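**Zwischenbericht Teilvorhaben Rücknahme und Sortierung, Stand August**

Die Sammelstelle Mundby hat im Berichtszeitraum 94 Gebinde Altkunststoff angenommen, davon 17 mit Fehlwürfen über dem vereinbarten Grenzwert. Die betroffenen Gebinde wurden nachsortiert und getrennt verbucht. Arbeitspaket 2 (Annahme und Verwiegung) ist damit abgeschlossen.

Für die Fraktion flexible Kleinteile liegt der Sortierschlüssel in überarbeiteter Fassung vor. Zubehörteile werden nun nach Materialhärte und Farbe erfasst - die Zuordnung nach Produktart entfällt.

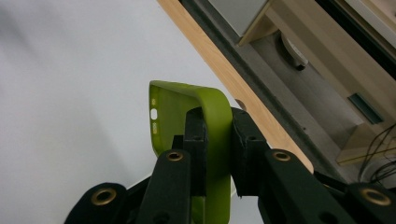 *Abb. 1: Fraktion flexible Kleinteile, Handyhülle, hellgrün*

Die Materialbestimmung durch Dimik verzögert sich um fünf Wochen. Ursache ist der Ausfall des Spektrometers am Standort Postumdale. Intan Harahap hat mit dem Labor Laskowska eine Ersatzmessung vereinbart; Mehrkosten werden aus der Position Fremdleistungen gedeckt. Eine Umwidmung von Mitteln wird nicht beantragt.

Offen ist die Abnahme der Lagerfläche in Mundby. Die Unterlagen zum Brandschutz reicht Wahyudi Nugroho mit dem nächsten Mittelabruf nach.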